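Oiling a sealed timber-look benchtop: is it worth it?

Posted in Surfaces and Finishes, Tue 21 May

Dwayne Achterberg
I've taken over a workroom in Kastham with a glossy wood-grain bench in it, orange-brown with dark streaks. The last tenant left a tin of Prultemell bench oil and a note saying to use it every November. I wiped some on a test patch and it was still tacky the next morning. Is the oil off, or is this the wrong product? The bench is 59 cm deep, if that matters for quantities.

3 replies

Amado Villanueva
Wrong product. Penetrating oil needs open grain. On a gloss film it has nowhere to go, so it sits on top and collects dust. Take the residue off with a cloth dampened with mineral turps, then wash with warm water and a little dish soap. Keep the room ventilated and lay the cloth out flat outside to dry, as oily rags can self-heat when bundled.

Bernadette Kowalczyk
I oil mine twice a year and it looks great. Mine's raw blackbutt though, so might be different.
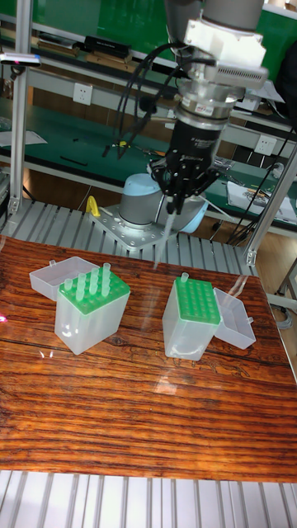

Sveva Greco
Agree with Amado. A colour like yours with hard reflections off the ceiling lights means a film of some kind — lacquer, polyurethane or a printed laminate. To tell bare timber from sealed, leave a drop of water on it for 30 minutes. If it beads and wipes away without darkening the surface, it's sealed and needs no oil. If the gloss bothers you, a lacquer or polyurethane can be dulled with a 400 grit pad used wet, in straight strokes. Don't try that on laminate, you'll go through the print layer. Check an edge or the underside first: laminate shows a thin line where the sheet meets the core.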